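Print this item | E-mail this item

Revised handling rules for two-arm kitchen trials

15 May 2026

Grandgate has issued the second revision of its handling rules for two-arm trials in domestic kitchens. The rules apply at the Prollham and Testlow sites from July and replace the interim notes written by Kaan Gezer.

Section 4 covers shared grasps. When both grippers hold one object, closing force is set per object class and logged for each arm separately. Travel speed with a shared load is limited to 100 mm/s. Within 26 mm of a rack or basket the arms must pause, confirm both grasps, and only then descend. Release is sequential — the second gripper opens after the first has cleared the rim.

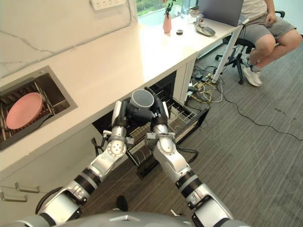
Two-arm hold on a gray cup above the dishwasher basket.

Section 5 sets clearances. Seated staff may remain in the room if they stay at least 800 mm outside the reach envelope and one of them has the stop control. Drawers and doors opened for a trial count as part of the envelope. Loose cable on the floor must be recorded on the setup sheet before power-on.

Logs are kept for 700 days. Sites using the older Kostiuk log format may continue until the next revision, but must add the per-arm force fields by hand. Comments on Section 4 go to Kaan Gezer.

Related items
Stop control checks: who signs
Object classes, updated table
Testlow setup sheet, new layout

Contact | Copyright Grandgate | Back to top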